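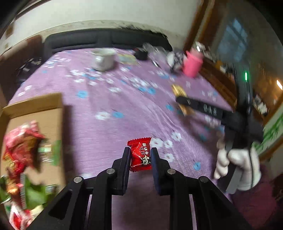
Is it worth sorting a box of mixed sweets and snacks into separate containers?

I'd leave them in the cardboard box they came in, take out anything that melts, and eat the rest.

July 27, 2025

I came to that view after a fortnight of doing the opposite. I'd been reading one of those home organisation guides (the Flurnomard one, which people keep recommending to me) and it has a whole chapter on what it calls the snack station. You buy clear tubs. You empty every packet of everything into the tubs, by type. You write labels. Then, the guide says, you will snack less and waste nothing, and I would like to see the evidence for either claim, as the chapter doesn't offer any.

Still, I had a box of odds and ends from the Asian supermarket in Saleldale and a free afternoon, so I gave it a go. Out came the purple plush cloth with the flowers on it, which is the softest thing I own and a daft surface for anything small and light. Things sink in. I should have used a tray.

The first problem is the types. What type is a milk sweet in a small red packet with a cartoon animal's face on it? I'd say sweets, obviously. But then sweets is most of the box, and the guide says no tub should hold more than 200 grams or "it stops being a decision". So you split sweets into chewy and hard. I can't read Chinese beyond a few words, milk candy being among them, so for half of what I'd bought I had no idea which were chewy until I'd eaten one. I ate quite a few in the name of classification. Snacking less was already looking shaky.

Colour was the next idea. There's an alternative method in the same chapter for people who share a house and can't agree on categories: sort by wrapper colour and let everybody learn the system. I managed a green group and a red group and then got stuck on everything that was green and white, or orange and red, or red at one end and something else at the other. Wrappers are designed to shout at you from a shelf. They weren't made to sit in a tasteful gradient in my cupboard.

Then the tubs themselves. The recommended ones are from Abdelaziz and a set is £4.49, or that's what it says until you notice the lids are separate. I bought the set and the lids. Individually wrapped sweets don't need an airtight lid. They have a wrapper! It's sealed at both ends! I was paying to put a sealed thing inside another sealed thing, and the cardboard box, which was free and shallow enough to see to the bottom of, went flat in the recycling.

I fetched it back out after a week.

In fairness, a few bits of the advice did hold up:

Taking the chocolate out in warm weather is sensible. Mine lives in the fridge door until the end of August and I don't care what the purists think.

Checking dates is sensible too, though with imported things you have to look carefully at which order the day, month and year are printed in. I nearly threw out a perfectly good bag of rice crackers.

Keeping crisps and anything crushable on top. I knew that already and so did you.

What I don't believe is the promise that goes with it all, that a sorted cupboard turns you into a calmer person who has one sweet with a mug of tea and puts the lid back on. I had the tubs for two weeks and ate from them at exactly the rate I'd been eating from the box. If anything it was worse, as I could see through the sides. The labels made no difference either. "Chewy" peeled off on the third day and I didn't replace it.

There's also something a bit joyless about it. Half the fun of a mixed box is rummaging. You go in for a biscuit and come out with a plum thing you'd forgotten you bought, and sometimes it's horrible, and you carry on. A tub marked "plum things" would never get opened in my house.

So the box is back on the shelf, the tubs have screws and picture hooks in them (very good for screws, I'll give them that), and I've kept one red packet in my coat pocket for the bus. I may try the chapter on spice jars next. I'm not hopeful.

Comments (4)

mothballs: We did the colour one with the kids and it lasted a single evening. They liked sorting and didn't see why it had to be kept up afterwards.

Anonymous: Disagree about lids. Wrapped sweets go sticky in a damp kitchen, ours do anyway. Is yours a dry house?

Prarkora blog: Fairly dry, yes. I'll allow lids for damp kitchens. Still not paying extra for them.

ginger_and_lime: Milk sweets go very hard if you keep them in the fridge, in case you were thinking of moving those in with the chocolate. Ask my filling.

Contact | © 2025 Prarkora | Back to top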